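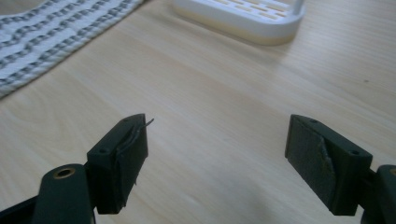 Photo: Signe Vestergaard / Stivdale workshop notebook

Apr 29, 2022

Table by the sink, continued from the last entry.

Second coat of oil has been on long enough that I put things back on the table this morning. The surface is pale and flat looking, no shine, which is what we wanted. First coat had left a slight gloss near one end and I rubbed that back with a gray pad before doing the second. Can't find the edge of the rubbed area now, even with my cheek down on the wood.

Tiny dark speck over toward the right side. Could be a crumb, could be something in the finish. Check with a fingernail before anyone goes at it with a scraper. If it is in the oil, leave it until the August recoat.

Towel is the gray and white one with the raised braided rows. It's lying flat for now. I'd like to keep it that way for the trial: one layer, no folding. Folded, the thick rows sit on top of each other and glasses tip. We lost a measuring glass to that in the winter. The old terry towels are fine for hands, but they shed on anything with a rubber foot.

White slotted tray is next to it. I had been calling it the soap dish and Tijani had been calling it the drainer, and it's listed under both names on the shelf sheet, so we ordered a second one without needing it. It's now "slotted tray" on the sheet, one line, quantity corrected. The spare is in the cupboard under the sink behind the descaler.

The lower edge at the front looks a bit yellow or cream. Don't know if it's age, oil off the table or soap. Plan: warm water and dish soap first, then baking soda paste if that does nothing. No bleach. The last white part we bleached went chalky and the slots got brittle.

What I want to find out is whether the table can take a tray with slots and nothing under it. Everything that goes through the slots ends up on the wood. Choices as I see them:

a) tray on the towel, towel washed at the end of the day
b) tray on bare wood, wipe after each use
c) tray on a saucer or shallow pan, nothing reaches the wood

I think (a) wins for daily use but the towel stays damp underneath and that's how we got the gray ring on the old table. Tijani prefers (c). We don't own a pan in the right shape. Verura has one in their catalog that's close, 341 mm on the long side, too long if the towel stays where it is. Could turn it the other way. Haven't measured for that.

Water test, to be done on the offcut and not on the table:
- 4 drops plain water, leave 10 minutes, blot
- 4 drops soapy water, same
- one wet tray rim set down and left over lunch
- look again next morning in side light

The offcut is from the same board and got both coats on the same days. It's on the windowsill with tape on the back. Please don't use it as a coaster, it already has one ring on it that isn't mine.

Oil notes, since I had to look for them twice: the can is the Wallavard one, opened for this job, lid doesn't seal well. I put plastic wrap under the lid. Wiped on thin with cotton rag, left, wiped off along the grain. Rags spread out flat outside until stiff, then in the metal bin. The cabinet maker's receipt is filed as 2,454 if we need to quote it for more board. He said to recoat when water stops beading and not to bother with a schedule, but I've put August on the wall anyway.

One thing I'd do differently. I sanded the last pass along the grain but started each stroke in the same place, and there's a dull patch on the offcut where they overlap. I can't see it on the table. I think I was more careful there or the light is kinder.

Rest of the sink area is unchanged. Hook for the brush is still loose. The longer screw I tried bottomed out before the hook was tight, so it needs a plug and the original screw.

To do:
- speck, fingernail
- soap and water on the tray rim
- drops on the offcut
- measure for the pan both ways
- plug for the brush hook
- ask Tijani where the second gray towel went, it was in the wash pile and now it isn't

S.V.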